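Gosport清晨募捐收官，善款及物资进入核验与分配环节

Gosport社区联合募捐行动于周六上午结束现场收集。行动由Bekness公益服务社统筹，设5个收集点，现场时段为早上6点至9点。据服务社发布的执行说明，本次募集分为现金、电子转账和实物三类，三类捐赠分别登记、分别入账，不合并折算。所筹款项专用于冬季临时住宿补助，实物则用于补充Correa路过渡住所的床品和日用储备。

执行说明显示，现场登记采用双联单据。捐赠人填写捐赠类别、联系方式及是否需要回执，登记员核对后在两联上加盖同一编号，一联交捐赠人，一联随款物进入封装袋。现金捐赠在收集点当场清点一次，由两名登记员同时签字，随后装入一次性封口袋，送至Bekness公益服务社办公室进行第二次清点。两次结果不一致的，以第二次清点为准，差额须在当日交接表中单独列明，并附两名登记员的书面说明。电子转账不经收集点处理，捐赠人扫码后直接进入专用账户，备注栏为空的款项一律归入住宿补助科目。

截至收集结束，5个收集点共开出有效单据149份，其中包括现金单据和实物单据，电子转账另行统计。有6份单据因联系方式缺失或字迹无法辨认，暂列待核，不计入有效数。待核单据对应的款物已单独封存，捐赠人可凭手中一联到服务社补填信息。补填期满仍未认领回执的，款物按匿名捐赠处理，用途不变。
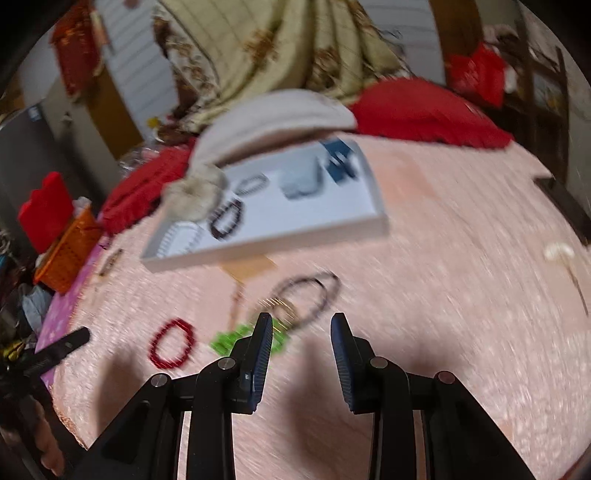
实物捐赠的验收标准较去年有所调整。去年各收集点自行判断物品能否接收，入库后退回比例偏高，分拣工时因此增加。今年改为统一清单，床品、外套、儿童用品和未开封洗护用品可直接接收，小型电器须附可读铭牌，药品、食品和已拆封化妆品不予接收。床品一项列得最细，像粉色绒面毯这类大面积起绒织物，验收时须整幅摊开，检查正反两面及四边，再按单人、双人两档归类；棉被和枕芯须另查填充物是否结块，外罩破损的不予入库。所有床品不论外观新旧，一律先送洗，烘干后复检，复检合格方可贴入库标签。标签注明品类、尺寸档和批次，不标注捐赠人信息。

运输环节使用Hindus货运站提供的两个固定班次。第一班于上午9点半从东侧收集点出发，第二班在各点完成封装后发车，沿途不再接收零散捐赠。车辆到达仓库后，由仓库方按封装袋编号逐一核销，编号与单据不符的整袋退回待核区。执行说明特别规定，收集点关闭后送达的物品不得塞入已封口的袋内，须另开单据，计入下一批次。服务社表示，这一规定沿用自去年的复盘意见，当时有数袋物品因封口后追加，造成单据与实物不符，核销多用了一个工作日。

资金分配方面，住宿补助按户发放，单户单次标准为200元，每户在一个补助周期内可申请一次。申请材料包括身份证明、当前居住情况说明和过渡住所出具的入住或候补证明。服务社在收到完整材料后进行初审，初审通过的名单转交评议小组复核。评议小组不接触捐赠人信息，捐赠人也不能指定受助对象。对于材料不全的申请，服务社一次性告知所缺内容，申请人补齐后沿用原受理顺序，不重新排队。补助以转账方式发放，确无银行账户的，可由过渡住所代收并签收备案。

本次行动的行政支出不从善款中列支。印刷、封装材料和场地布置费用由服务社年度预算承担，运输班次的燃油费按实际里程结算，同样计入年度预算。若住宿补助科目在本周期结束时仍有结余，结余部分转入下一周期同一科目，不调剂至物资采购。

贵重物品的处理规则是今年新增内容。往年收集点偶有收到首饰、手表等物品，登记员缺乏鉴定能力，估价依据不足，入账口径也不统一。新规则要求此类物品不估价、不拍卖，由收集点单独装袋并开具专用单据，送服务社后联系捐赠人确认捐赠意愿。捐赠人确认后，服务社委托第三方寄售，所得款项在到账当日记入住宿补助科目，寄售手续费据实列明。捐赠人未确认的，物品原样退还。夹带在衣物、床品中的首饰视为误捐，分拣时一经发现即登记保管，不进入寄售流程。

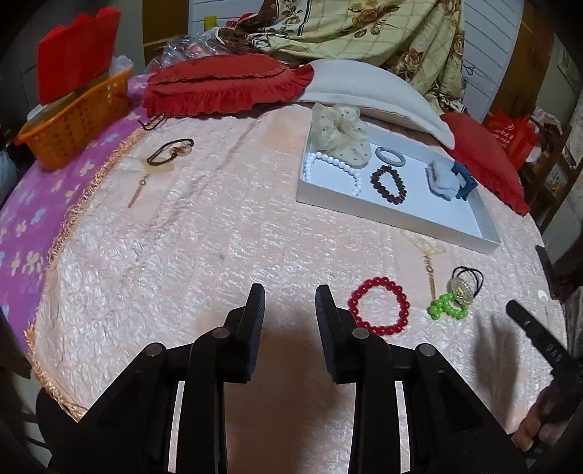 Gilberto Usuga认为，误捐物品的保管期限应当写进单据背面，只写在内部执行说明里，捐赠人看不到，也就谈不上按期认领。他还提出，电子转账虽然不经收集点，但应与现金、实物在同一张汇总表中公布，否则外界难以判断三类捐赠各占多少。对于床品全部送洗的安排，他表示赞成，同时建议把复检不合格的数量一并公开，供下一次修订验收清单时参考。

服务社在回复中称，单据背面目前印有隐私条款，版面有限，保管期限将先以附页形式随单发放，待现有单据用完后并入新版。汇总表的格式可以调整，三类捐赠将并列公布，但仍不折算为同一金额。复检不合格的床品按用途降级处理，可用作搬运衬垫的留存仓库，其余交由织物回收渠道，相关数量会在批次报告中列出。

按照既定流程，现金二次清点完成后，服务社将先公布现金与电子转账的核定金额，实物部分待送洗和复检结束后另行公布。批次报告在服务社公告栏张贴，同时在网站提供下载，内容包括各收集点有效单据数、待核单据处理结果、入库品类以及运输核销记录。捐赠人对登记内容有异议的，可在报告公布后提交书面更正申请，并附单据编号。更正申请只涉及登记信息，不影响已发放的补助。

下一轮募捐定于10月进行，收集点数量不变，现场时段仍为早上6点至9点。西侧收集点因道路施工需要移位，新位置在原地点对面的停车区内，车辆由北入口驶入。登记员报名现已开放，首次参加者须完成单据填写与封装操作培训，已参加过本轮工作的人员只需学习贵重物品登记部分。培训地点设在服务社办公室二层，具体场次由服务社短信通知。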